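How to Fold T-Shirts So They Stand Up in the Drawer

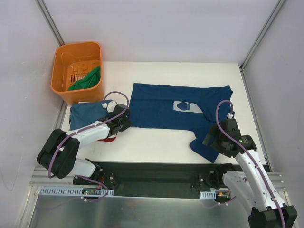

A navy T-shirt laid out on the table, with a green garment still in the orange basket.

Posted 19th April

I switched to upright folding last November and I'm still delighted every time I open the drawer! You can see every shirt at once, and pulling one out doesn't wreck the whole pile.

What you need

A flat surface a bit wider than your biggest shirt, and a drawer at least as deep as the finished fold. If yours is shallow, add one more fold at the end.

Step 1. Lay the shirt face down and smooth it from the collar outwards with your palms. Take your time over the hem, where the creases like to hide.

Step 2. Bring one side in towards the middle, then turn the sleeve back on itself so it sits inside the edge. Do the same on the other side. You want a long, even rectangle.

Step 3. Fold the collar down towards the hem and stop just short of it. That little gap makes the last folds so much neater.

Step 4. Fold in half again, or in thirds for a long shirt. Stand it on its edge. If it flops, open it out and press a bit harder this time.

Step 5. Line them up from the front of the drawer to the back, folded edge on top. Leave enough room to slide your hand in.

Thick cotton is the easiest to learn on (mine is mostly 200 gsm and practically stands up by itself). Thin, stretchy tops are trickier, so I roll those and tuck them down the side. Vests get the same fold without the sleeve bit.

My first drawer took ages, but now a full wash is folded in 5 minutes. Jumpers next, which need a wider fold and a deeper drawer!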